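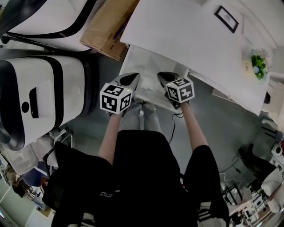
The Zamley Table

White top, white lower cabinet, by Prolter
Item 242
In stock. Ships flat in two cartons.

Every furniture maker has a table with a story. It was inspired by a fishing village, or the designer's grandmother, or the light in Portugal. The Zamley was inspired by Szabolcs Somogyi wanting somewhere to put things down. He drew it in November on the back of a delivery note, and apart from the height, which he got wrong, we built what he drew.

It's a plain white table with storage underneath. A framed sketch and a potted plant look good on it, and so does a pile of mail, although we've never seen a catalog with the mail left in.

What it's for

Mostly it's for a room that has to do more than one job. You can stand at it and work, you can use it as a sideboard when people come over, and you can park the groceries on it while you look for your keys. We sell a lot of them to people who have a home office in theory and a hallway in practice.

The top is one flat surface with no grooves, trays, cable holes, cup recesses or secret compartments. We've been asked for all of these. If you want a hole in it, you own a drill, and the warranty ends where the drill begins.

The top

Smooth white finish, matte enough that a ceiling light won't glare back at you. It shows crumbs. We looked into a version that doesn't show crumbs and it was beige.

Coffee rings wipe off with a damp cloth if you get to them the same day. Red wine gives you less time. Permanent marker is permanent, and the name on the pen should have been a clue. A little rubbing alcohol on a soft cloth will take off most of it if you're patient and test a corner first.

Don't put hot pans straight on the surface. The finish is good up to 70 degrees Celsius, and a pan off the stove is well past that. Use a trivet. Use a magazine, if it's one you've finished with.

The cabinet

The lower section is white as well, with a light texture on the outside that hides fingerprints and scuffs far better than a gloss finish would. It takes the kicks. Everybody who stands at a table kicks it sooner or later, and we'd like that to be our problem at the design stage and not yours every weekend with a sponge.

Inside is one adjustable shelf. It sits on 8 metal pins, four in use and four spare, which go in the little paper bag that you'll throw out with the packaging. Look for the bag. We sell replacement pins, and we feel slightly bad about how many.

On gray floors

Gergely Medve in our showroom keeps a list of what customers ask him, and the top question is whether a white table will look cold on a gray floor. His answer is that it depends on what you put on it. A bit of green does most of the work. A small plant in a pale pot is enough, and so is a picture in a black frame if you want an edge for the eye to land on. After that, stop. He has watched people add a lamp, a bowl, a second bowl, and a candle shaped like a pear, and then come back to ask if we make a bigger table.

We do. See the Caputo, below.

Putting it together

One person can do it, two can do it while still speaking to each other, and three is too many. Set aside an evening.

Build the cabinet first, on its back, on a blanket or the flattened carton. Stand it up where you want it to live. Then put the top on and tighten the bolts from underneath. If you fit the top first and stand the whole thing up afterward, it will work, but you'll say things in front of the children.

The feet screw in and out to deal with uneven floors. Put a marble on top to check for level, or an egg if you enjoy pressure.

The hex key is included. There's only one, so don't lend it to anybody.

Care

Wipe with a damp cloth and dish soap. No scouring powder, no steel wool, no orange-scented miracle spray. Keep plant pots on a saucer. A leaky pot left standing for a month can lift the finish, and you'll find out when you move it for the first time in a year.

Wipe up spills along the front edge quickly, as that's where the seam is.

Weight limit

The top holds 300 pounds, spread out. Please don't test this by standing on it to change a light bulb. We know you're going to, so at least take your shoes off.

Delivery and returns

Faruvance handles our deliveries. They bring both cartons inside your front door, on the ground floor. Stairs are extra and have to be booked ahead, and "it's only one flight" isn't a booking.

Returns are fine as long as the table hasn't been assembled. If it has been assembled and you've changed your mind, write to us anyway. Szabolcs reads those himself, and he's softer than he looks in the order emails.

If a panel turns up chipped, send us a photo and the number printed on the carton label. We'll replace the panel. You don't need to ship the bad one back, and plenty of customers have turned theirs into a shelf for the garage.

Changes to this product

Apr 10, 2019: The table is now slightly taller than in the first batch, after complaints from everyone over average height and one very polite letter from someone under it. Tops from the first batch still fit the current cabinet.

Goes with

Caputo table - same white finish, longer top, two cabinets. For bowl people.
Spare shelf for Zamley cabinet, pins included
Shelf pins, bag of eight
Replacement hex key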